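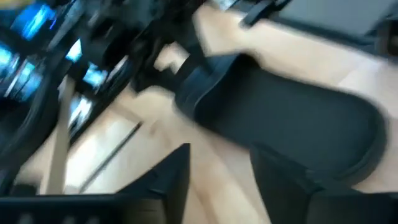
The second life of the office chair

On the last Monday of the month, the loading dock behind the Truvari building fills with furniture. Desks go first, stacked flat in the truck. Filing cabinets follow, and then the chairs, wheeled down the ramp in pairs. In October the count came to 328 chairs from two floors of a company that had moved most of its staff to working from home.

Many of them had years of use left. A decent task chair is built to be sat in all day, and the parts that fail early are usually the cheap ones: a gas lift that sinks, a castor clogged with hair and carpet fibre, an armrest pad that has split. The frame and the back tend to outlast everything attached to them. Even so, a chair with a dead cylinder is often treated as a dead chair, and it goes in the bin with the rest.

Gestell, a repair shop on the industrial side of town, has been taking in loads like this one for six years. It started with restaurant stools and moved to office seating when the first big leases came up. The shop charges $186 for a refurbished mid-range chair with a new lift, new castors and a cleaned back. The same model new sells for a little over twice that. Of the October load, 279 were fit to resell. The rest were stripped for parts, and the bare metal went to the scrap dealer.

Mesh has changed the work. Foam and fabric chairs can be reupholstered on a bench with a staple gun and some patience. Mesh is usually held under tension in a moulded rim, and once it tears it can't be patched in any way a customer would accept. The shop either finds a matching back from a donor chair or writes it off. 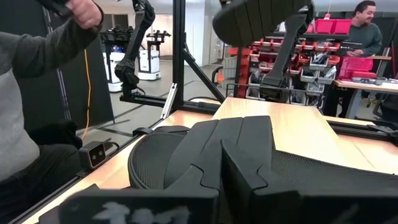 Donor backs are kept on a wall of hooks, sorted by maker and then by colour, though the colour is nearly always black. Grey comes in now and then. A few years ago there was a run of lime green from a call centre, and most of those are still on the hooks.

Getting the parts is harder than fitting them. Gas lifts come in standard sizes and can be had in a day or two. Tilt mechanisms are another matter. Manufacturers change them between model years, and a bolt pattern that is off by a few millimetres makes the part useless. Amadi, a parts wholesaler that serves repair shops across the province, keeps a catalogue of discontinued mechanisms, but stock is thin and prices have climbed.

Some buyers have begun asking about repair before they sign. Gakum, which furnishes small offices and clinics, now lists the parts available for each chair it sells and says how long it expects to carry them. The company says the list adds little to its costs and has cut down on phone calls.

For people with one tired chair at home, the shop's advice is to turn it over first. The castors pull straight out on most models, and a lift can be changed with a pipe wrench and a rubber mallet. Gestell takes walk-ins until 4 p.m. and will sell a lift over the counter.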